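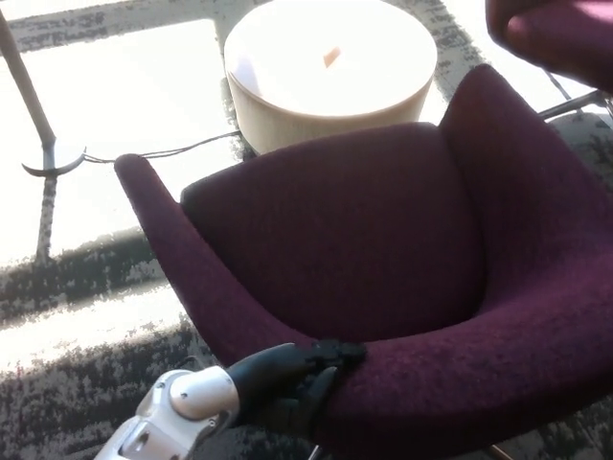
The Hukley Room Kit is an add-on for mobile robots with two arms that must work among normal furniture: hotel lobbies, waiting rooms, small offices, show apartments. It consists of one pair of hands with jointed fingers, the wrist adapters, a controller box and the software package Dresura, which plans how the hand comes to a piece of furniture and how hard it may hold it. We developed it because most grippers on the market are made for boxes and bottles, and a shell armchair has no handle and almost no straight line. On such a chair the best place for the hand is usually the front curve of the armrest, where the black fingers can lie over the upholstery and close a little under it. The white wrist stays outside, next to the armrest, so the arm does not come between the head camera and the seat.

The kit is sold by Scanlon and supported directly by our own team. You can order it for a new robot or for one which is already in service.

What is in the box

- Left and right hand, matte black, 193 mm from wrist flange to middle fingertip
- Two wrist adapters (please tell us your arm model when you order)
- Controller box with power cable and network cable
- One set of spare fingertip covers
- Dresura license for one robot
- Printed quick guide and a hex key for the fingertip screws

The wall bracket for the controller is not included. Many customers put the box on the mobile base and do not need it.

Working on fabric

Woven upholstery is more difficult for a robot hand than leather or plastic. If the grip is too light, the fingertip slides over the weave and the chair stays where it is. If the grip is too strong, the fingertip can pull at the threads. For this reason Dresura has four fabric settings, from smooth to coarse, and the operator selects one before the job. For fabrics with a small nubby texture we recommend to begin with the third setting and to go down if the first contact is already stable.

The fingertip covers are from a soft material without sharp molding lines. They can be washed with warm water and mild soap. Please do not use alcohol on them, it makes the surface hard after some weeks and then you lose the advantage.

Ebenezer Gbeho, who wrote most of the contact control, likes to test with curved furniture before anything else. A table edge, he says, forgives a wrong angle of five degrees and an armchair with a wide shell does not.

Rooms with strong sun

A camera at the head of a robot sees a sunny floor in a different way than we do. Bright patches from the window can become nearly white, and the shadows of the window bars look like objects or like steps. On a patterned carpet this is even harder, as the dark blotches and the dark shadows mix together. Dresura looks for the outline of the furniture first and uses the floor only as a second source. With a one-color chair in a dark tone, such as plum or burgundy, the outline remains easy to find when half of the carpet is washed out.

White furniture in direct light is the weaker side. The top of a round white side table can lose all its detail in the picture, and then the software knows the edge but not the height. You can enter the height by hand in the room list, and we advise to do this for every white or glossy piece which stands near a window.

Cables are the other point. A thin dark cable over the carpet, for example from a lamp to the next socket, is found in good light but can disappear in a band of shadow. Mark cables as a closed zone when you teach the room. The robot will then keep its base out of this zone, and it will not push a chair across it.
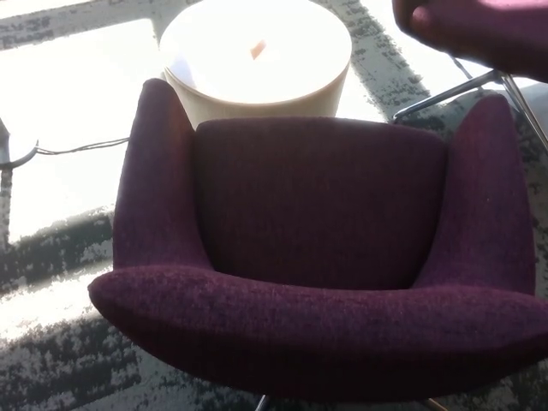 Teaching a room

Teaching is done with the Rakar tablet app or from a laptop. Drive the robot slowly through the room one time with the head looking down, so that it sees each chair from above and into the seat. Then go through the list of found pieces, give them names and say for each one if the robot may touch it. Pieces without a name are always treated as "do not touch".

Metal legs are best seen from a little distance. When the robot stands close, a wide seat can hide them almost completely, and the base might come nearer to them than you want. Set the stop distance for such chairs larger than for wooden ones with straight legs.

Limits you should know

The hands are made for guiding, pushing and turning furniture on the floor. They are not made for lifting it. Do not use the kit on glass tables, on pieces with loose parts on top, or when a person is sitting on the chair. Deep carpet makes more resistance, and the software will stop and send a message if the chair does not follow the hand. An operator must be in the room during the work.

Delivery and trial

Delivery time is 14 working days after we have confirmed the wrist adapter. Installation on site is offered on request; Selorm Mensah plans the visits and will ask you for a floor plan and some pictures of the furniture. A trial kit can be rented for three weeks, and the rent is taken off the price if you keep it.

For technical questions before ordering, please write to Fathima Marikar through the contact form and choose "Room Kit" as the subject. Orders for spare fingertip covers go through the Scanlon parts shop. Please have the serial number of the left hand ready - it is on the inner side of the flange.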